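Workshop Tips: Keeping the Gripper Software Honest

Mask the finger before you tune anything else. A wrist camera sees its own gripper in every image, and a depth routine will happily report that big flat gray area as the nearest obstacle. In Otano, draw the mask by hand with the gripper fully open, save it, then repeat with it closed. Keep the 2 masks in the same folder as the calibration.

Set exposure from the part of the view you care about. Pale cabinets next to a dark floor will fool the automatic setting. Put the metering box on the counter front and lock it.

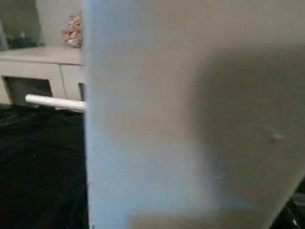 Grundero wrote in that a mask alone did not cure the false stops, and that the planner also needed its old obstacle map cleared after each mask change. Good point. In Warnier the command is under Map, Reset. Run it before the first move.

Plan slow, then fast. Start at 70 percent of your usual speed limit for any new path near handles or drawer fronts. Raise it once the log shows no replans.

Trim your logs. One of ours had grown to over 1168 files and the viewer took ages to open. Keep the failed runs and delete duplicates.

Write the software version on a strip of tape and stick it to the controller. Update the tape when you update the software.

Next page: naming your waypoints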